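Practice pads should be used up

Sunday, July 6, 2025

Quick one, typing this between two other things so forgive the mess.

My gripe is with how we treat suture pads in training rooms. Like good china. One neat incision, a few stitches, then back in the drawer and out comes a fresh one because somebody important is visiting. At Rarkthorpe we had 29 pads in the drawer last December and I'd bet most had never held a proper row of knots.

A pad is for wrecking. Stitch it, pull it out, stitch it again an inch over. The tearing teaches you something — too shallow a bite and the thread cheesewires straight through. You don't learn that on a clean surface with one try.

And the thread. Everybody wants to talk about the needle. Needle angle, needle grip, needle this and that. Thread is where the time goes. It kinks, it wanders off, it gets under things. I'd spend the whole first session on thread alone, no needle, just picking it up and putting it down where you want it.
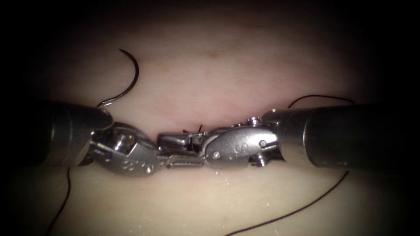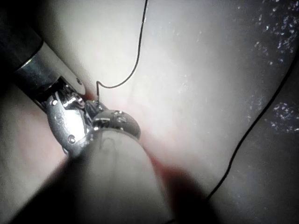

Budget people will say pads cost money. They do. We spent 900 dollars on supplies in the spring, and the Okabe pads were the dear ones. Fine. So use them longer! 4 sessions each, minimum, both sides if the thing allows it. Turow ones are cheaper and go a bit crumbly at the edges, I still like them. Crumbly edges make you careful.

The other argument I hear is that a beat-up pad "isn't realistic". Compared to what. It's a slab with a line in it. It was never realistic, its a place to get your hands bored with the motion so they stop doing silly things.

One person in the Sitau group logged 130 knots on one pad before giving it up. Ugly thing by then, all holes and fluff. Best knots in the room though, and I'd put that pad on the wall before any certificate. Anyway. Empty the drawer, cut the good ones, and please stop ordering more untill you have.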